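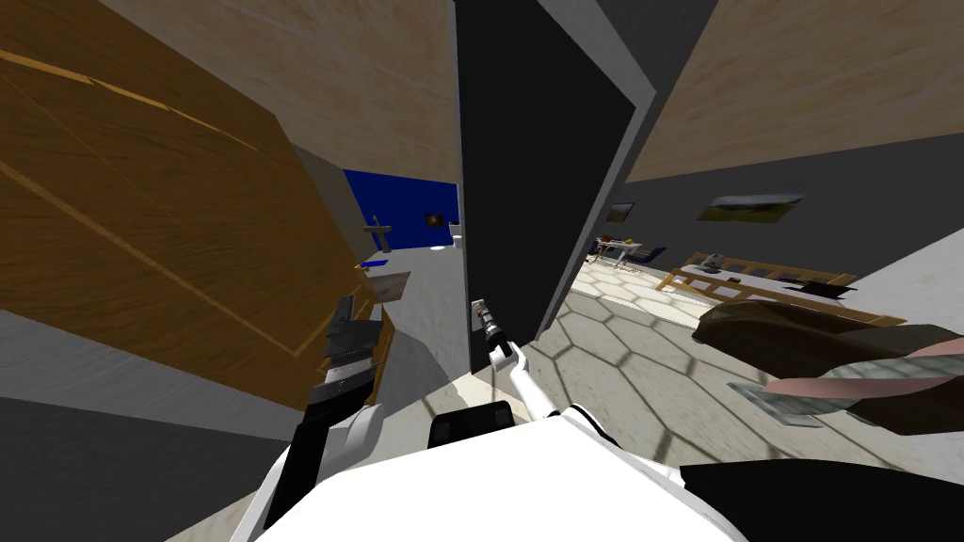 Do I need a real robot to start working on door opening?

You can do most of the early work in simulation, with one desktop computer and a house model that has a hinged door in it. The real arm comes in when you tune grip force and deal with friction.

Home > Projects > Guides > Forum > Parts

Teaching a two-armed robot to open a door, part 2: handle grasp and swing

Part 1 covered installing the simulator and loading the robot model. This part starts with the robot standing in the house and ends with a door that opens on command. I do this work at home in the evenings and then carry the result to the shared workshop in Prarkbridge, where the real arms are bolted to a base. The project is called Avlow. All the file names below use that prefix, so change them to suit your own.

What you need

The robot model from part 1, with both arms loading without errors
A house scene with at least one hinged interior door
A working inverse kinematics solver
A keyboard or game controller for driving the arms by hand

Check the door first

Before moving the arm, open the door's entry in the scene file and read the joint settings. Many free house models have doors that look right but are fixed in place. The joint type should be a hinge, and the axis should run straight up through the hinge side. If the axis is in the middle of the panel, the door will spin like a turnstile.

Set the upper joint limit. Mine is 145 degrees. Then set damping to a low value and friction to zero for the first tests. You can add friction later. Push the door with a test force in the simulator and watch it swing. If it jumps or shakes, the door's collision shape is overlapping the jamb. Shrink the collision shape slightly and try again.

Check the handle too. It needs its own collision shape. If the handle is part of the door mesh and the simulator wraps the whole thing in one box, the fingers will close on nothing useful.

Place the base

Stand the robot so the handle is well inside the reach of the arm you plan to use. The elbow should still be bent when the fingers touch the handle. If the arm is nearly straight at that point, it has nowhere to go once the door moves away.

Also look at where the door will travel. A door that swings toward the robot needs clear space in front of the base. My first attempts hit the base every time, and I lost an evening blaming the solver.

Park the other arm before you start. Save a parked pose and load it at the beginning of every run. Furniture and cabinet doors near the robot count as obstacles for both arms.

Grasp the handle

1. Open the fingers all the way.
2. Move to a point a short distance out from the handle, with the fingers lined up to close across it.
3. Move in a straight line to the handle. Use a slow speed.
4. Close the fingers until the contact force stops rising.
5. Hold for 3 seconds and check that the handle is still between the fingers.

If the grip slips, raise the friction on the finger pads before you raise the closing force. Too much force in simulation can push the fingers through the handle.

Swing the door

The hand has to follow an arc centered on the hinge. Measure the distance from the hinge to the handle and use it as the radius. Break the arc into small steps and solve for each one. I used steps of 4 degrees. Larger steps made the wrist snap from one pose to another partway through.

Keep the wrist a little loose in the turning direction. A stiff wrist fights the hinge, and the force readings climb quickly. Birsen Özkan from the workshop suggested dropping the rotational stiffness by half, and I have left it there.

When the arm runs out of reach, release the handle, back the hand away, and push the edge of the door with the outside of the closed fingers. This takes a second short script, avlow_push, which starts from wherever the first one stopped.

Save your runs

Log joint positions, finger force and door angle on every run, including the failed ones. Name each file with the base position you used. You will want these in part 3, when the same motion goes onto the real arm at reduced speed.

Filed under: Robot arms, Simulation, Home workshop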